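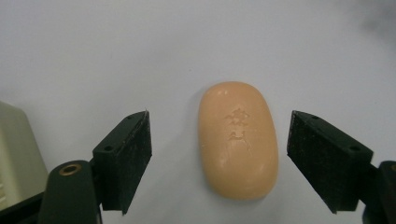

Sabonete oval cor de pêssego, com o relevo do centro já gasto.

O sabonete em barra voltou à bancada

Durante anos, Erzsébet Juhász comprou sabonete líquido em embalagens de recarga. Em janeiro acabou a última e ela foi buscar uma barra ao fundo do armário. Não voltou atrás. "Dura mais e sei quando está a acabar", diz.

Na Fendley, pequena saboaria onde trabalham duas pessoas, as encomendas de barras subiram no inverno. Saem agora 800 por mês, quase todas ovais. Tamás Balogh, que trata dos moldes, prefere esse formato ao retangular: os cantos são a primeira parte a amolecer e a partir. Uma barra arredondada gasta-se por igual e cabe melhor na mão.

O relevo é outro assunto. Os clientes gostam de o ver na face do sabonete, mas perde definição com o uso. Primeiro vão os traços finos, depois os contornos, até ficar só uma marca baixa que já não se lê. Balogh grava os desenhos mais fundos do que há uns anos e evita letras pequenas.

Cada barra passa 41 dias a curar em prateleiras abertas. Se sair antes, fica mole e desfaz-se na saboneteira. Em casa, convém deixá-la secar entre utilizações, num suporte com ranhuras e longe do jato do chuveiro. Os riscos à superfície não têm importância e desaparecem com as lavagens seguintes.

Para os restos, Juhász tem um método simples. Molha o pedaço velho e a barra nova, aperta um contra o outro e deixa-os secar de um dia para o outro. Quando não pegam, rala o que sobrou e usa-o para lavar panos à mão.

As barras com cor ou perfume devem ficar fora do sol direto. Guardadas em papel, numa gaveta seca, aguentam bem vários meses.

Pesquisar no site Digite a palavra Buscar

Contacto | © 2012 Flaltow | Voltar ao topo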